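Stop Buying the Second Arm

Karnar workshop, August, written fast between jobs
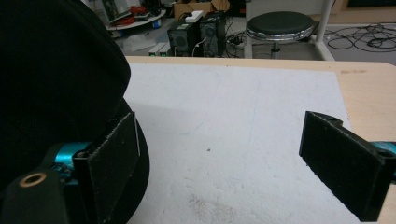 Should a home builder start with two arms or one?

Start with one. Get it to do a boring job over and over, and only then spend money on another. I know how that sounds coming from a guy with two arms on order at one point. I canceled the order. Best thing I did all year.

Look. Every month somebody new shows up at Karnar with the same plan. Two arms, a rolling base, folds the laundry, makes the coffee. Big drawing. Parts list as long as your leg. And six weeks later there's a box of motors under the bench with their name on it and we don't see them much. I'm not making fun, I was that person. Twice.

The arm is the fun part, I get it. But the arm is maybe the least of your problems. The fingers are the problem. What the fingers close on. Whether they close flat. Whether the left one gets there before the right one and shoves the thing sideways. You can learn all of that with a pair of fingers on a handle and your own wrist doing the work. No arm at all. Squeeze a sponge. Squeeze a hat. A hat is horrible, try it. No edges where you want edges, and it folds up on itself the second you touch it.

Jyoti Pal disagrees with me and she should get her say. Her line is that if you start small you build small habits, and then the code has to be torn up when the second arm comes. Fair. She tore hers up once and it cost her most of a winter. Her project (Goel) runs now and runs well, and she'd tell you planning for two from day one is why. My answer is that Jyoti has been doing this a long time and can hold the whole thing in her head. Most of us can't. I can't.

Next thing, the table. People treat the work surface like furniture. It's part of the machine! If it's slick, your object slides. If it's shiny, your vision code sees lamps. We put down plain white board and beat it up, and when it's too chewed we get another one. I went through 8 boards before I stopped feeling bad about it. Nobody gets points for a clean board.

And cables. Leave slack. Then leave more. I lost an entire evening to a plug that was fine until the wrist turned, then wasn't, then was again. Nerys Prydderch found it by wiggling things, after I had spent hours reading log files like a serious person. Wiggle things first.

Money, since people always ask. My whole second attempt came to 644 dollars, and teh embarrassing part is how much of that was screws and shipping. The first attempt was a lot more and never picked up anything. I don't have a neat rule from this. Spend on the joints, go cheap on the fingers, because you will remake the fingers.

One more gripe. The videos. Somebody posts a clean grab, 3000 people watch it, and no one posts the other tries from that same day. So a beginner drops a sock five times and figures they're bad at this. Post the drops. We started doing it on the Dotside page and the questions we get are way better now, people ask about finger angle instead of asking where to buy the arm.

Will I get the second arm eventualy? Probably. Jyoti has already offered to help with the code, with a look on her face. But the one I've got still can't pick up a coin, and I want the coin first.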